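Elżbieta Adamczyk
A thread on moving a kitchen from a house into a flat, and what I'd do differently. 1/

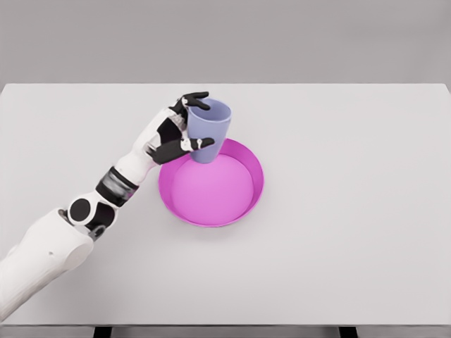
Lavender cup, pink bowl, grey table.

2/ We left a three-bedroom house in Trevedard for a flat with one run of units and no larder. I had almost 500 separate things in the old kitchen. I know because the removal firm wanted an inventory and I was silly enough to list every teaspoon.

3/ The new kitchen has 4 cupboards. One has the boiler in it. I didn't measure any of them before the move and I should have. The dinner plates are 28 cm across and the wall cupboard is 27 deep inside. The door doesn't shut on them.

4/ So, first point. Measure the inside of the cupboards, not the outside. Take the hinges into account. Write it on paper and keep the paper in your bag.

5/ Second point. Do the food first. I left it till last and ended up packing half bags of lentils at eleven at night. Start eating down the dry stuff two months ahead. We had five open bags of caster sugar between the shelf and the baking tin.

6/ Spices: I threw out anything I couldn't smell with the lid off. It was most of them. I buy the small packets now and keep them in a drawer, labels facing up.

7/ Crockery took the longest. My mother's dinner service was for twelve and we've never had twelve people to dinner. I kept six of each and the big oval plate. My sister had the rest and uses it every day, so it's seeing more of life than it did with me.

8/ Mugs are a separate problem. Everyone has too many and everyone has one they'll fight for. We picked three each and put the others in a box in the hall for a month. I went back to the box once, for the measuring jug that had got in by mistake.

9/ Someone asked about plastic cups and bowls. Keep a few even if there are no children in the house. They're light, they go outside, and they can live on a high shelf without worrying you. I'd get rid of any lidded tub that has lost its lid. The lid isn't coming back.

10/ Pans. I had nine and cooked with three. The three are a small milk pan, a wide one with a lid and a frying pan. I also kept the stockpot, and it lives on top of the wardrobe with the spare blankets inside it.

11/ Gadgets. The bread machine went. The Dritomik slicer went, and so did its box of blades that I was always a bit afraid of. The hand blender stayed. The scales stayed. I kept the pasta roller and haven't touched it, so that will probably go by Christmas.

12/ Selling things is slow. I made 100 pounds from about six weeks of messages, and a fair share of those messages were from people asking if I'd deliver to Skekent. The charity shop took the rest in one morning.

13/ If you're paying for removals, ask how they charge. Ours was by volume. The quote for the whole house was just over 2,000 and it came down when we'd cleared the kitchen and the shed. Ring them again once you've sorted, they won't ring you.

14/ Packing: plates on their edge, never flat. Tea towels between them do as well as paper and you have to move the tea towels anyway. Small boxes for anything heavy. Write the room on the side of the box as well as the top, as the top is no use once they're stacked.

15/ Pack one box for the first night and carry it yourself. Kettle, two mugs, tea, milk, a sharp knife, a tin opener, washing-up liquid, a cloth, loo roll. I forgot the tin opener. We had toast.

16/ Don't put everything away on the first day. I filled the cupboards by teatime and then moved all of it twice in the same week. The things you use for breakfast want to be nearest the kettle. I had the cereal at the far end by the window.

17/ One thing I'm still stuck on is the table. The old one came from Leblanc and seats eight. In the flat it blocks the balcony door unless the leaf is down, and with the leaf down it wobbles. If anyone has fixed a drop-leaf bracket without drilling new holes, please tell me how.

18/ Replies are open. I've had a few questions about shelf liners already. I used the ribbed rubbery sort, cut with ordinary scissors, and it has stayed put since June.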